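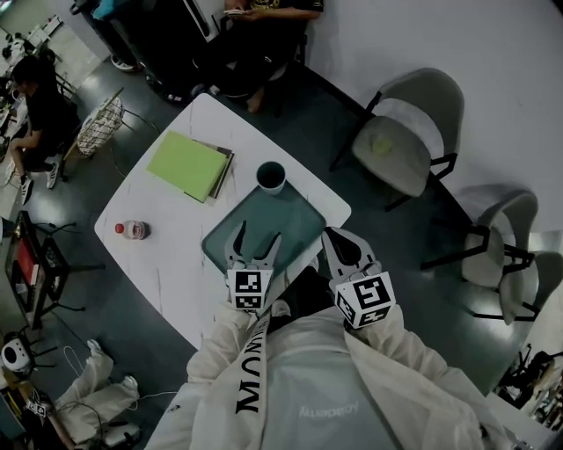

Teaching a two-arm table task with hand-held grippers

Project report, Seltlow Robotics Laboratory
Author: Soudabeh Karimi

1. Aim

The project compared two ways of showing a robot how to clear and set a table: remote control of the arms from a pair of joysticks, and direct demonstration with hand-held grippers tracked by printed marker cubes. The question was which method gives usable training data in less operator time.

2. Equipment

Each hand-held gripper carries a white cube above the fingers, printed with square black-and-white markers. The position of the gripper is worked out from whichever faces of the cube the camera can see. A camera at head height looks down on the white table and records both grippers together with the objects. The two jaws differ in shape – one has pale grey pointed fingers, the other a wider rounded jaw with a black inner surface – so opening width was calibrated separately for each.

The joystick station used the Viver control software. Logging for both methods was done in Gomby, a small recording program written by an earlier student group.

3. Task

The working area held a dark teal tray, a cup of similar colour, a small bottle with a red cap, and a green folder lying on a stack of books. The operator had to place the cup on the tray, stand the bottle beside it, and move the tray clear of the books. The starting layout was changed between demonstrations. The bottle was started both upright and on its side.

4. Procedure

Four operators took part. Each was given 20 minutes of practice with each method before recording. A demonstration was kept if both cubes were tracked throughout and the task was completed. Operators were told to keep their wrists turned so that one marker face pointed upwards. This was awkward when reaching past the raised edge of the tray.

5. Results

Of 1,000 demonstrations attempted with the hand-held grippers, 319 were rejected. Most rejections came from lost tracking when one forearm passed over the other cube. Failed grasps on the bottle were the next most common cause. The joystick method lost no tracking, but operators moved one arm at a time and the recordings contain long pauses.

6. Limits

The Hassanpour smoothing filter was applied to all gripper paths. It removes jitter but also rounds off the short downward movement before a grasp, and we did not have time to test other settings. The glossy surface of the tray may have affected marker detection. No separate measurement of this was made. The cubes should be remounted further from the fingers before recording resumes in June.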